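Keeping the Sabbath Without Keeping Score

A conversation with Sorin Radonjić on rest, guilt and the fourth commandment

Sorin Radonjić spent eleven years as a parish pastor before he began leading weekend retreats at Skalden, a former farmhouse that sleeps fourteen. Most of the people who come are churchgoers in middle age. They arrive on Friday evening with their phones on and their shoulders up near their ears. He has written a short book on the Sabbath, published by Fodden, which has sold 3,000 copies, mostly through church book tables.

We talked in the kitchen at Skalden on a Wednesday in February, when the house had no guests. He made coffee, burned some toast, and ate it anyway.

I asked him first why he had picked the Sabbath, when there are nine other commandments that people break with more noise.

"Because I was breaking it every week and getting paid to," he said. "A pastor works on Sunday. That's understood. You're supposed to take another day, and I had one marked on the calendar, and I used it to answer mail. I preached on the fourth commandment twice in that church. Both times I wrote the sermon on my day off."

He said he did not see a problem until his wife asked him, on a drive home from her mother's, what he would do with a free day if he had one. He could not answer her. He named two or three chores.

"She didn't make a speech about it. She turned the radio on. But I thought about it for the rest of that winter."

Where the rules came from

Radonjić grew up in a house with strict Sundays. There was no mowing, no homework, no ball games. His grandmother peeled Sunday's potatoes on Saturday night and left them in a pot of water. As a boy he took the day to be a kind of test, and he assumed that God was mostly interested in catching him at something.

"I knew the list of what you couldn't do. I could have recited it. I couldn't have told you one thing the day was for."

He does not blame his family. The list, he said, was made by people who worked with their backs six days a week and needed a firm wall around the seventh, or an employer would have taken it from them. His grandfather loaded freight. When he sat in a chair on Sunday afternoon, he sat there with the law of God behind him, and no foreman could get him out of it.

"Read Deuteronomy 5. It gives a different reason from the one in Exodus 20. Exodus says rest because God rested after making the world. Deuteronomy says rest because you were slaves in Egypt and the Lord brought you out. And it says your servant is to rest as well as you. It's a labor law. My grandfather understood that without reading any commentary."

I asked what happens to a rule like that when it reaches somebody who works at a desk.

"It gets strange. You can sit in a chair all day and never stop working. So the old list doesn't catch it. I've met people who would never mow on Sunday and who check their messages during the closing hymn."

What he asks people to do

The retreats have very little in them. There is a meal on Friday, morning and evening prayer, and a walk if the weather allows. Saturday afternoon is left empty from one o'clock until five. Guests are told this in the letter they get beforehand, and some of them write back to ask what the activity will be.

"That's four hours. People have flown to conferences and sat through worse. But four hours with no plan makes them nervous. They clean. I've had guests reorganize the spice shelf. One man fixed the back gate, which did need it."

He lets them. He used to step in and give a small talk about being and doing, and he stopped when he noticed that people came away from it feeling they had failed at resting as well. Now he leaves cards, puzzles and board games in the front room and goes for a nap.

Games were frowned on in his childhood home, cards most of all. He mentions this to guests on the first evening, and there is often someone who grew up the same way and has never held a deck. He thinks play belongs to the day. Zechariah 8 has boys and girls playing in the streets of Jerusalem, he pointed out, and it is given as a picture of the city put right.

"I'm careful about gambling. I've sat with families who lost a house over it. But a table, a game, some people who aren't trying to improve themselves for an hour, I've got no quarrel with that. I think my grandmother would have, and I'd have liked to hear her side."
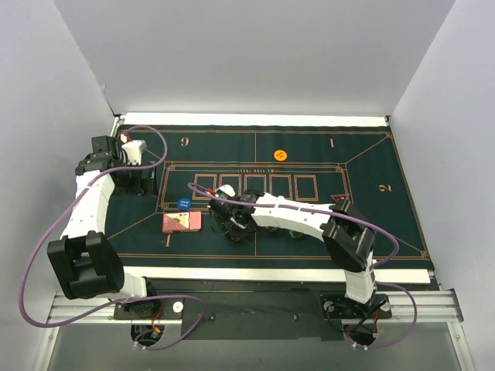
On guilt

The second half of our talk was mostly about guilt, which he says is what people bring with them more often than tiredness.

He makes a distinction between guilt that points to something and guilt that only hums in the background. The first kind has a name and a face on it. You were sharp with your son on Tuesday night and you know it, and you can go and say so. The second kind cannot be confessed because there is nothing in particular to confess. It is a feeling of being behind.

"A woman told me she felt guilty on the porch. I asked her, what did you do? She thought about it quite seriously. She said, nothing, that's the trouble. I said, then who are you apologizing to?"

I asked whether that was too easy. Some people do have too much to do. They have two jobs, or a parent with dementia in the back bedroom, and a weekend at a farmhouse is out of reach.

He agreed, and took some time before he went on. He said the chapter he would rewrite is the one on caregivers. In the book he suggests handing the work over to someone else for a day, and he has had letters from readers who have no one else. One of them, a Mrs. Papadopoulos, wrote four pages.

"She was right and I told her so. I'd written it as a man with a wife and a healthy mother. What I should have said is that the commandment is given to a whole people. It was never handed to one tired person to carry out alone. If there's a woman in your church who hasn't had a day off in two years, it's the church that is breaking the Sabbath. She isn't."

His own congregation now keeps a list of people willing to sit with someone for an afternoon. It goes by the name Gruro, after a dog that belonged to one of the first members. The group has a budget of $2,000 a year, and most of it goes on gas.

Small beginnings

He does not recommend starting with a whole day. He tells people to pick two hours, the same two hours every week, and to put the phone in a drawer in another room. He suggests they tell the people they live with, so that no one is left wondering. If the two hours get missed, they get missed, and there will be another two next week.

"I don't want anybody keeping a chart. The chart is how I got in trouble as a boy. If you've rested 100 Sundays in a row and you know it's 100, I'd worry about you a little."

I asked whether he prays during his own two hours.

"Sometimes. Sometimes I fall asleep. Psalm 127 says he gives sleep to those he loves, or gives to them in their sleep, the Hebrew can go either way. I've leaned on that verse pretty hard."

He still gets it wrong. The week before we met he had spent most of his rest day on the phone with a plumber about the upstairs bathroom, and then an hour being annoyed that he had. His wife went out for a walk without him. When she came back she asked if he was done, and he said he was, and they had soup.

There are three retreats left this spring, and the May one has two places open. Guests bring their own towels.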